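Tuladus: our semester of teaching a gripper to do fiddly stuff
Posted 9 Sep 2022

So our team picked the name Tuladus because it was the only one on the whiteboard that didn't already belong to somebody's band, and by then we were stuck with it on the sign-up form. The project was for the robotics elective, and the assignment was pretty open: pick a job people do with two fingers and no thinking, and get the arm to do it. Other groups went with stacking and sorting. We went with putting cards into a card holder, which sounded really easy in February!

It was not easy. A card is thin and stiff and slippery, and the sleeve it has to go into is floppy and likes to stay shut. If you come in a tiny bit too high you ride over the top of the sleeve, and if you come in too low you shove the whole wallet across the table. I spent most of my first two weeks just shoving the wallet across the table (my teammates have videos, please don't ask for them).

We don't write the motion by hand. One of us drives the arm through the task, we save the run, and later the saved runs go into training. By the end we had 1361 runs saved, and after we went through and tossed the ones with dropped cards or a bad start, 794 were left. That cleanup took way longer than any of us planned for, and I'd start it in week one if I did this again. We named our cleanup script Floltell and it crashed a lot, mostly my fault, I kept changing the folder layout.

What helped most was slowing down right at the mouth of the sleeve. I used to go in at one speed the whole way and hope. Then we tried stopping just short, tipping the card a little, and sliding in from one corner first, and the drop rate went way down. We also marked a home spot for the wallet so every run didn't start with five minutes of arguing about where it goes.

The second thing was the wrist view. I had been driving from the side, standing up and squinting, and I couldn't tell if the card was inside the plastic or just lying on top of it. Once I switched to watching the wrist camera I got a lot calmer about it.
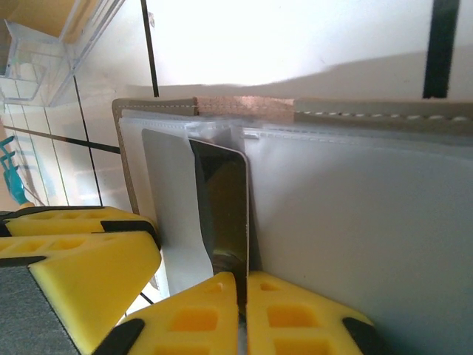

Filed under: Build Log / Insertion Tasks

The dark card is partway into its sleeve, with both yellow fingertips still pinching the lower edge. This is the part I like driving best now, and also the part where I used to mess up the most. Shiny cards are a pain because of the reflections, but we kept them in on purpose so the training set isn't all one look.

For the final test we gave the trained policy 40 tries and wrote down every one, including the ugly ones. The full table is in the appendix, and so is the wiring sketch for the e-stop box, which I redrew so you can read it this time. Next up is getting a card back out, and I've already signed up for the Monday lab slot.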